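How to Keep a Roll of Masking Tape From Going Bad in a Drawer

Most tape tips you'll read involve a freezer bag, a hair dryer or a gadget from Vultis that costs more than the tape. I've tried plenty of them. I'd skip the lot and use a box.

Find a shallow cardboard box and leave the lid off. Lids get lost anyway, and a box you can see into is one you'll put things back in.
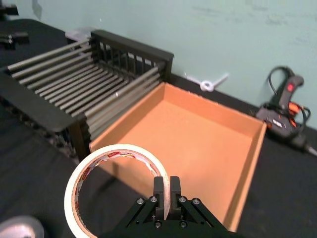 Kofi Wumbei

Lay the roll flat. Standing it on its edge is supposed to be fine, but mine picked up lint and ended up with a dented rim. An open box next to the dish rack will do for a day. For longer storage, move it well away from the sink, whatever the label claims about moisture.

Before you put the roll away, fold the loose end under by half an inch. Some people swear by a paper clip there. I've lost every one.

If the tape already tears in slivers, peel off one full turn and try again. Still tearing? Buy a new roll. I don't believe in the microwave trick and won't be testing it.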